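Bracelets in a box lid: how do I stop them becoming one bracelet?
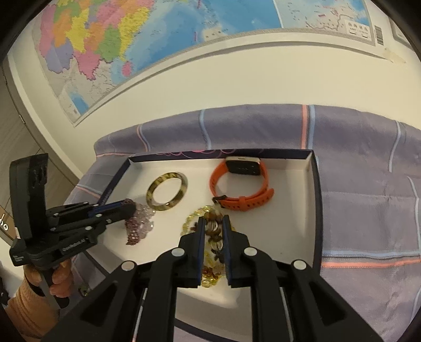
I have a tray problem, and the tray is the lid of a gift box. It has a white inside and a navy rim with curly pink and purple lines, and I have been calling it my jewelry storage for longer than the gift lasted. Into it every night go an amber-colored beaded bracelet, a pinkish beaded one with a dark red woven part, a thin gold-tone chain, a tortoiseshell bangle, and my smartwatch, which has an orange strap and takes up as much room as everything else put together.

Every morning the chain has found its way under the amber beads and around them. I pick up one and get two. I do not toss them in from across the room. I set them down like a reasonable adult, and by breakfast they've formed a union.

What I've tried so far:

A wall hook. It worked for the chain and for nothing else. The bangle swung around and knocked on the wall whenever someone closed a door.

A little drawer insert from a place called Brasley. Beautiful velvet rolls, made for rings. If you own 46 rings, go see them. A bracelet sits on top of it like a cat on a fence.

A mug. Don't do the mug.

The restrictions are these. The tray lives on a side table with a checked cloth on it, under a big map, and the table is also where mail, keys and my husband's receipts land, so I can't spread out. I would like to keep the lid because I'm fond of it. I don't want to drill anything. And I want to be able to put the watch on half asleep without untangling a chain from the buckle first, which is how I broke the last chain.

Also, is it bad for the beads to sit under the watch? The amber ones are glass or resin, I was told both by the same seller. The pink ones were a present and I have no idea, but I'd be sorry to scratch them.

Posted 11th August by Rana

—

Aitana Casado

I repair and restring costume jewelry at my kitchen table, so I see the results of this kind of thing. Most of what I get is chains, and most of the chains arrive wrapped around something else.

Your chain is the troublemaker. Small links will work their way around anything with gaps in it, and a string of beads is nothing but gaps. The beads are innocent. Get the chain out of the general population and you've solved most of the problem in one evening.

To do that and keep the lid:

Close the clasp before you put the chain down. Every time. An open chain has two loose ends looking for something to do, and a closed one only has the loop to make trouble with. If the clasp is too fiddly to close at night, I have sympathy, but the chain doesn't.

Then give it its own container inside the lid. A small flat dish is good, or the bottom half of a matchbox if you don't mind the look. If you need to travel with it, run it through a drinking straw and close the clasp on the outside. People laugh at the straw and then they go and do it.

For the rest, put in dividers. Cut strips of stiff card to the height of the rim, less a hair, and slot them together the way the cardboard in a case of wine is done: a cut halfway up from the bottom in one strip, halfway down from the top in the other. Three strips will do for what you've got. Cover the card with felt before you slot it, and make the cuts a bit wide to allow for the felt. I once made the cuts first and the felt second, and ended up with a small felt sculpture. No glue on the lid, so you can take it all out when you buy a sixth thing, and you will buy a sixth thing.

Lay the beaded ones down flat in a ring. Please don't hang them. If they're on elastic, hanging stretches them, and if they're on thread, all the weight sits on one spot at the hook. The woven part on your pink one should lie straight, not folded under, or it'll learn the fold.

The bangle can go anywhere, but I'd put it around the dish with the chain in it if the sizes allow. It's a ready-made fence.

As for the watch on the beads: move the watch. The case is metal, I assume, and anything hard will mark resin sooner or later. Glass beads can mark the watch right back. If you want to know what the amber ones are, tap one gently against your front teeth. Glass clicks and feels cold, resin is duller and warmer. You'll look peculiar for a moment.

—

Fluson

get a second lid

seriously though, the box had a bottom, where's the bottom? watch in one and bracelets in the other, problem gone, cost zero

i also have the watch with the rubber strap problem and what worked for me was keeping it on the charger overnight. then it has a reason to be somewhere else. mine used to come up at 10 percent every morning anyway because i was storing it in a bowl like a fruit

—

Reply from Rana

The bottom of the box is full of batteries. I don't know whether they work. It is a different question and I'm not ready to ask it.

—

Kurtuluş

I'm going to disagree a little with the dividers. They're good, and I've made them, and in our house they lasted until November. The trouble with a tray on a table where mail also lands is that the compartments fill up. You make a nice square for a bangle and inside of a week it has a bangle, a paper clip and a coin in it. My wife's had a tooth. (Child's. Accounted for.)

What has held up better for us is a bar. Take the cardboard tube from a roll of paper towels, wrap it with a strip cut from an old sweater, tuck the ends in and slide the bracelets on. The fabric grips just enough that they stay where you put them. Lay the whole thing in the lid if it fits, or next to it if it doesn't. You can see each one, and nobody is tempted to put a receipt on it. Aitana's point about hanging is fair, but this tube is lying on its side and fat enough that the beads are mostly resting on it. If the pink one is tight going on, leave it off. Don't stretch it to make a point.

Where I do agree is on the chain. Ours lives alone in an egg cup.

For the watch, pick a corner and keep it standing on its edge with the strap curled, the way you have it now, but clear of the others. If it falls over, a folded sock on either side will keep it upright, though at that point you have socks on the side table and will have to explain them to visitors. And buckle the strap at night. An open strap with a buckle on the end is a fishing rod.

One more thing, about the cloth. If it slides on the table, the whole tray gets jostled each time somebody drops their keys, and that shaking is half of how a chain travels. Put a scrap of that rubbery shelf liner under the cloth. I did it for a lamp and got the tidy jewelry as a side effect.

—

Reply from Rana

Update after three nights. The chain is in an espresso saucer with its clasp shut, and the bangle does fit around the saucer, so thank you, Aitana, it looks almost deliberate. The amber beads click on the teeth and are cold, so I'm going with glass. The pink ones I didn't bite, out of respect for the person who gave them to me.

I made the dividers from the back of a calendar, with felt, and I did cut the slots too narrow, even after being told. Second try was fine. So far the compartments contain only what they're meant to, plus one receipt for 617, currency unclear, which my husband says he has been looking for.

Shelf liner is on the list. The watch is on its charger on the other side of the room, and I now have to get up to find out what time it is.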